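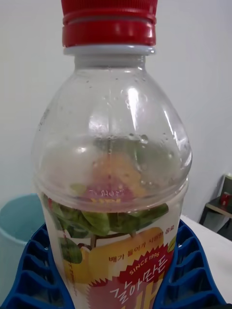 The site lead at Onasley asked, in the comments on the draft of this talk, why a bottle needs a handling rule at all when the gripper already has a force limit. Start with that comment. Read it out, then leave it until the section on closed containers.

Opening. Scope is good practice for arms handling consumer packaging near people. Out of scope: palletizing, anything behind a full fence. Say that the Turinon handling rules are a house document and do not replace the risk assessment for the cell. Version in use is the one dated May 28, 2023.

Slide 2, terms. Keep it short. "Grip zone" is the part of the object the fingers are allowed to touch. "Keep-off zone" is the rest. For a bottle with a screw cap, the cap and the collar under it are keep-off unless the task is opening. The label area is grip zone. The shoulder is keep-off, as a curved surface gives the fingers a poor hold and the pull goes upward.

Slide 3, closed containers. Answer to the Onasley comment goes in at this point. A force limit protects the hand and, to a degree, the person next to it. It says nothing about a thin-walled bottle that gives way under a permitted force, or one that slides down inside a permitted grip. The rule therefore sets three things separately: force, contact area, and what the arm does on slip. On slip the arm stops and holds. It does not squeeze harder. Pause here, people usually want to argue.

Slide 4, fill state. Treat every bottle as full until it has been weighed. Clear plastic does not change this. Droplets on the wall, glare and a label showing through from the back all make a camera reading of the liquid level unreliable — Skunon dropped vision-only fill checks for that reason and went to a load cell at the wrist. Speed is capped at 85 percent of the cell's normal setting until the weight is known. If asked why 85: it came out of the Phetsri trials and has not been revisited.

Slide 5, wet surfaces. Water beads on the outside count as wet. A wet object gets a slow test lift, then a hold of 6 seconds, then the move. Wipe the finger pads at every changeover and log it. The log line is the part most often skipped in audits. Do not soften this.

Slide 6, wrist camera. Close views lose the ends of the object. If the cap or the base is outside the view, the height must come from another source before any vertical move. Printed text on the label may be used to identify the product. It must not be used to work out which way the bottle is facing, as wraparound artwork differs between print runs.

Slide 7, records. Keep grip force, slip events and operator stops for up to 9 months. Phetsri keeps them longer by choice. Names of operators are not stored with the stops.

Likely questions. Does the rule cover glass? No, separate annex, draft due in June. Does it cover soft pouches? No, and there is no date. Can a site raise the speed cap? Only with its own trial data, sent in before the change.

If time is short, drop slide 7 and go straight to questions. Leave the slide with the stop-and-hold rule on screen.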